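A glove is not a safety case

The hand froze on Monday. Shut on a towel, 8 seconds, wouldn't let go, and the stop button on the Clukasance panel did nothing until the third press. Three presses. If that had been somebody's sleeve we'd be having a very different week.

Everyone wants to talk about the fabric cover. Did it bunch up, did it get in the joints. Fine, check it. But a stop button should work whatever the hand is wearing.

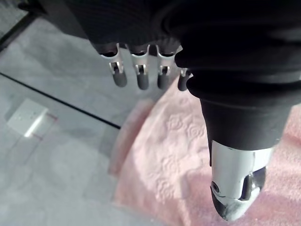 Varosthorpe Handling Group, Stutton workshop

Towel work gets treated as the easy job. Soft stuff, light stuff, what could go wrong. So it gets the least checking, and I think thats backwards. People lean in to straighten a towel. They don't lean in over a crate.

I've heard the line about 100 clean runs before this one. Don't care. We logged 50 of those with no one even trying the stop.

My view, for what its worth: no more towel runs at Stutton until the button is tested at the start of every shift, first press, by whoever is standing nearest.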